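Lonis Desk Guide, Section 4: Cleaning Your Mouse and Cable

By Anikó Barta | Updated July
176 shares | 12 comments

A clean mouse is one of the small joys of desk life, and it takes a few minutes!

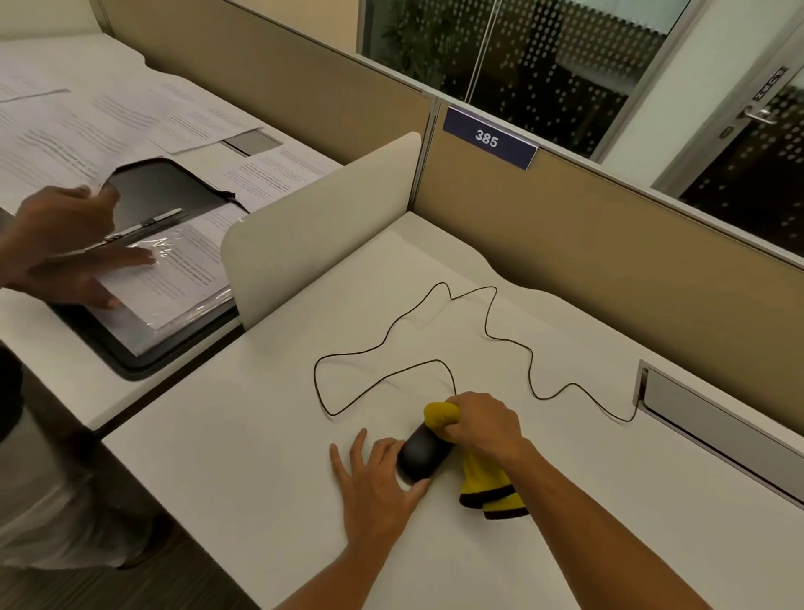
I do mine at the end of the day, before I pack up, and I love coming back to it in the morning. The steps suit any corded mouse, including the Kun that comes with the Lonis desk.

What you need

A soft, dry cloth (the Trunska one is lovely, and it can go through the wash up to 100 times)
A little water, or Salulen screen spray
A wooden toothpick

Steps

1. Shut down the computer and unplug the mouse. If the plug is hard to reach, open the cable slot and follow the cord down from there.

2. Hold the mouse steady with one hand and wipe the top with the dry cloth. Work from the buttons back to the part where your palm sits, which always collects more grime than you'd think.

3. Dampen a corner of the cloth and go over the sides. Squeeze it out well first.

CAUTION: Never spray liquid straight onto the mouse. It can run in around the wheel and buttons.

4. Turn the mouse over. Run the toothpick gently around the feet and lift away the ring of fluff (oddly satisfying, this bit). Wipe the sensor window with a dry part of the cloth and don't poke at it.

5. Pinch the cord in a fold of the cloth and draw it along, a short stretch at a time. Don't tug at either end.

6. Wipe the desk where the mouse travels. Crumbs there end up under the feet again by lunch.

7. Let everything dry, then plug back in and try both buttons and the wheel.

NOTE: If the pointer still skips, go to Section 6 and check the tracking speed. The Kun leaves the factory set to 3,000, and plenty of people find that too jumpy.

NOTE: Extra cord can be fed back into the slot. Leave enough slack for the mouse to reach both sides of your keyboard, and check that the lid isn't pinching the cord when you close it.

Next: Section 5, Keyboard and Wrist Rest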